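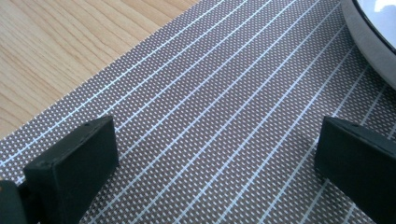
## Placemats, April 2019

Woven mat on the wood table, taupe with the thin white lines. Sheila Ashworth wants a yes or no on this one for the Akonness dining set, and I'm not ready to say yes.

The Ustach sheet says "wipes clean, lies flat, will not fray." I've read that line on three other mats and believed it once. The edge on ours already looks a little frayed to me where it meets the bare wood. Eldana says that's just how a cut weave looks. Maybe. I'd like to see a bound edge next to it before I agree.

Also not sold on "natural look." The strands between the white lines have a shine that says plastic to me. Fine for a kitchen, but then don't charge linen prices for it. Asked Ibsa to find out what the fiber is. The sheet doesn't say, and the Ustach rep said "a blend" twice on the phone.

### What we did

- Coffee, black, one spoonful, left for 14 minutes. Wiped with a damp cloth. Came off the gray parts. On the white lines I could still find it if I knew where to look. Bogdan couldn't, but he was standing by the door.
- Tomato sauce, same wait. Better than the coffee, which I did not expect and don't trust. Repeat.
- Slide test with a full dinner plate. The plate stays put on the mat. The mat moves on the table. The sheet only talks about the first of those.
- Rolled it up with a rubber band overnight. One corner was still lifting at lunch.

The sheet claims 1,000 wipes with no change. No word on what cloth, how hard, or who did the wiping. Shireen got to 583 on the Entwistle mat before she gave up, and that one had gone fuzzy well before then. I'd want the same cloth and the same person for this one or the two numbers mean nothing.

### Looks

Stripes are evenly spaced, I'll give them that. Set the mat crooked and they show it right away, so whoever lays the table for the catalog had better be patient. Color is all right with the honey wood. Erngate's plain one would be all right too, and cheaper.

### Still to do

- Coffee again, on a white line on purpose
- Hot mug, for marks on the mat and on the table finish under it
- Fiber answer (Ibsa)
- Second mat from a different box. One mat is one mat.

Told Sheila no answer until the mug test is done.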